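Buscar en el diario
Escriba y pulse Intro

Cuaderno de montaje, abril
Tiempo de lectura: 3 min

Entrada 9. Sala alta

Llegada a las 8:15. Higrómetro de la sala alta en valores aceptables, con una ligera subida en el ángulo noreste que ya figuraba en la entrada anterior. Se deja el registrador en marcha y se anota para el informe de préstamo.

La mañana se dedica a la serie de paisajes fluviales de Vamitz. Ha llegado la segunda caja desde Brasbridge con los precintos intactos. Apertura en presencia de Maysoun Tarawneh, que firma el acta por parte del prestador. El lienzo mayor presenta una pérdida de barniz en el borde inferior izquierdo, recogida en el informe de salida, y un levantamiento puntual en el cielo que no consta. Se fotografía con luz rasante y se añade al acta. No se interviene. Maysoun consultará con su taller si autorizan una fijación local con cola de esturión o prefieren dejarlo como está hasta la devolución.

Medida del marco con moldura: 455 mm de alto en el lateral. El plano de sala daba 410. La diferencia procede de que el plano se dibujó con la medida de la tela sin enmarcar. Corrijo la línea de centros de toda la pared norte y paso la nueva cota a Bilal Semaan, que tenía ya marcados los taladros de los tres primeros cuadros. Hay que tapar dos.

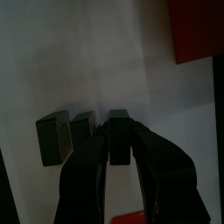

Cartelas y textos de pared

Revisión de pruebas con Carys Sayce. Las cartelas en inglés siguen llamando «vista del estuario» a lo que el catálogo razonado titula «La barra con marea baja». Se unifica con el catálogo. En el texto de introducción se elimina la frase sobre la influencia holandesa: Vamitz no viajó hasta después de terminar la serie, y los grabados que pudo conocer no están documentados. Carys propone «posible conocimiento de estampas». Lo acepto con nota al pie.

Cuerpo de letra insuficiente para la distancia de lectura prevista. Se repite la prueba.

Iluminación

Hussam Sfeir ha regulado los proyectores a 50 lux sobre las obras en papel. En la acuarela pequeña queda un reflejo en el cristal a la altura de los ojos. Se prueba a bajar el ángulo del proyector, con sombra de la moldura sobre el tercio superior, peor que el reflejo. Pendiente de cambiar el cristal por uno antirreflectante si Trustivden lo sirve a tiempo. Anas Harb llama por la tarde para preguntar el plazo y no obtiene respuesta clara.

Pendiente para la próxima jornada:
- Respuesta del taller sobre el levantamiento.
- Nuevos taladros en pared norte.
- Segunda prueba de cartelas.
- Vitrina de cuadernos: falta la llave.

Salida a las 19:40. Alarma conectada.

Entradas recientes
Entrada 8. Recepción de la primera caja
Entrada 7. Color de pared: tres muestras
Entrada 6. El fondo Mwakalinga y sus dibujos preparatorios
Entrada 5. Seguro de transporte y actas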